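Search tickets Search

Ticket: Open day demo, switch panel station, arm slow to settle before touching controls
Product: Walteck hand, Cinis control software
Opened by: Yaowalak Thongdee, Thammasiri training hall
Date: 9 April 2026
Status: Open, not urgent

First of all, what a brilliant day! We had 80 visitors through and the panel station was the one people kept coming back to. Two school groups asked to see it again (and one teacher stayed through lunch).

The problem: the arm stops short of a control and waits before it goes on. The log gives the wait as 300 ms on a good go and 3000 ms on a bad one. It happened on both the rotary switches and the buttons.
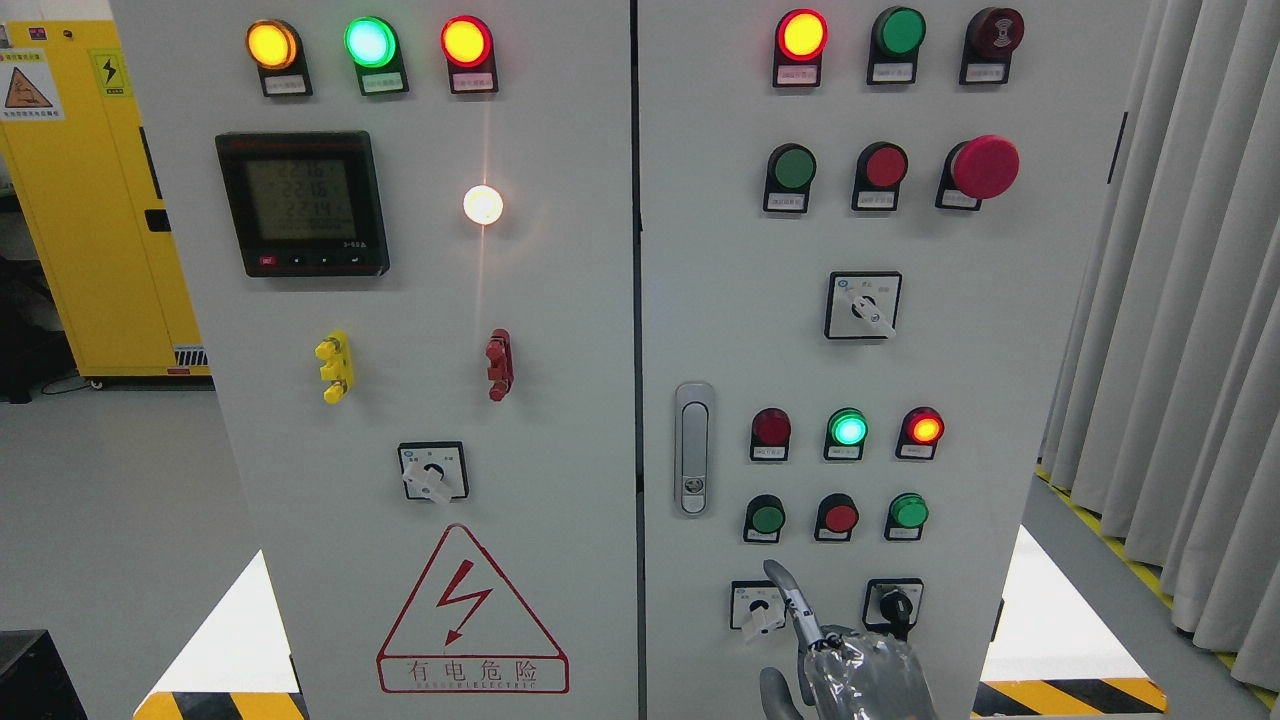
I first suspected the lighting in the hall, as we had changed it in February. Visitors liked being able to follow the fingers up to the small rotary switch at the bottom of the right-hand door, and with a lamp as bright as the white one beside the meter I did wonder about glare. Turning the hall lights down made no difference to the wait, so I've put them back up.

Tried so far:
- restarted Cinis, no change
- recalibrated the wrist, better for a few goes, then back again
- dropped approach speed to 50 per cent, wait is shorter but still there
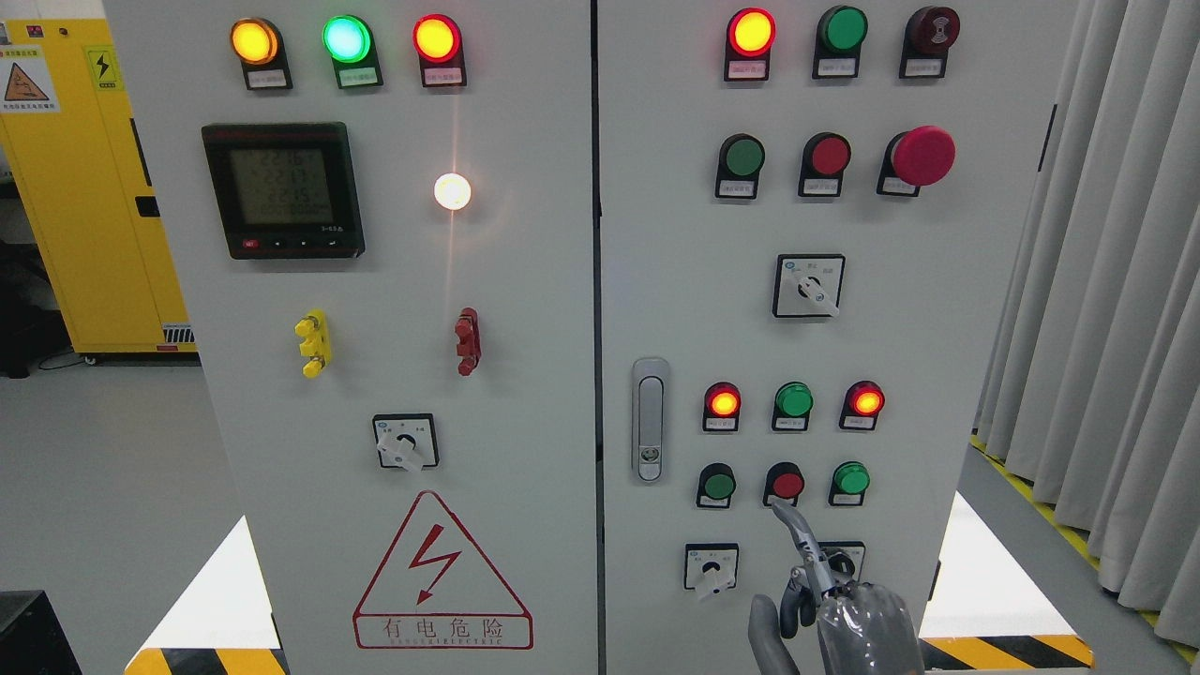

Fingertip close to the red push button, lower row, right-hand door.

Reply from Lanying Han, Flodunero support

Lovely report, thank you, and I wish I'd been there! The speed result is really useful. It makes me think the contact check is running twice, once from the old profile and once from the new one. Could you open Profiles, look for two entries with the same name and switch off the older one? Please leave the approach speed where it is for now, so that we only change one thing.
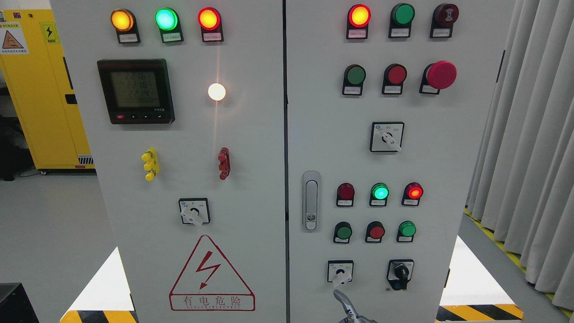 Then run the whole round again, buttons first and rotary switches after, and send me the log from both. If the wait has gone, put the speed back up in small steps and note where it feels right to you.

Reply from Yaowalak Thongdee

There are two entries! Same name, different dates. I've switched off the older one and will run the full round tomorrow morning before the next group comes in. Logs to follow.

3 comments
Shares 2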